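Notes from the bench: spring catch-up on the teaching sessions

06/03/2023

Several of you wrote in after the last newsletter asking what we do all day in the back half of the Limine workshop, so this time I'm giving over my whole slot to the teaching sessions. They take up most of my week anyway, and I find I talk about little else at home.

The short version is that we are collecting examples. Project Clerketti needs to learn how to move small things from one dish to another, and the way it learns is by having one of us drive the arm through the job, over and over, while everything gets recorded. Each go is saved as one example: what the wrist camera saw, where the joints were, whether the fingers were open or shut. When we have a big enough pile, the pile goes off to training and we all wait and drink too much tea.

How big is big enough? We set ourselves 2000 examples for this round, and as of this morning we have 1381 that I'm happy with. A further 162 have been thrown out, and I'd like to say a bit about those, as I get asked about them a lot. Some were dull faults, like a recording that stopped early or a camera that started late. Most were down to the driver. If I hover over a bowl for ages because I'm thinking about lunch, the system will happily learn that hovering is part of the job! So we listen for pauses now. If you dither, you bin it and go again.

Fumbles are a different matter, and we had a long argument over them. Say you go in for a pick, miss, back off and get it the second time. Is that a bad example or a very good one? We ended up keeping them, provided the second try is a proper one, and tagging them so they can be taken out later if we change our minds. I was against it at first and I've come round. The last version of Clerketti had only ever been shown perfect picks, and when it missed it just carried on to the other dish with nothing in its fingers, looking (if an arm can look like anything) very pleased with itself.

The other thing that has changed since August is how we lay out the table. Back then we put the dishes in the same two spots every time, because it was quick, and of course the arm learnt the spots and took no interest in the dishes. Now we shift something between every go. We work from a sheet of 12 layouts, then nudge things by hand so that no two goes are quite the same, and swap over which thing sits in which dish. The gridded mat helps with this, since I can read off a square and write it down, though I gather the grid is no use at all to the learning side. I asked. They said they'd be just as glad of a tablecloth, and we may well try a few patterned ones next round so that it doesn't get too attached to white.

Round, shiny things are my favourites to drive and the ones I do worst. You come down over the side of a bowl, the fingers block half of what you wanted to see, and you're left going by feel with a controller that gives you no feel whatsoever — you get used to it, but my first week was grim. Rings are kinder, as you can go for one side and let the hole do the work. I keep the wrist view up on the big screen and try not to peek at the table, so that I'm only using what the system will have to go on. It's slower, and I think the examples are better for it.

Arabzadeh have asked whether they can have the finished set once it's tidy, and Jerkano would like the labels too. Both are fine by me, but the labels are still in my handwriting in a spiral notebook, so there's some typing to be done first. If anyone fancies an afternoon of that, the biscuits are on me.

Driving slots for the next round are on the sheet by the door. Sessions are an hour at most, as everyone's picks go wobbly after that, mine included. You don't need any experience, and gamers tend to be no better than the rest of us, whatever they tell you. 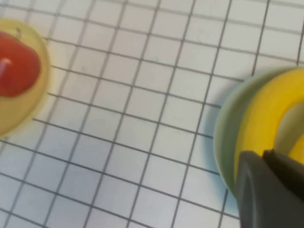 Wrist camera view: fingers at the green bowl with the yellow ring, red piece in the dish on the left.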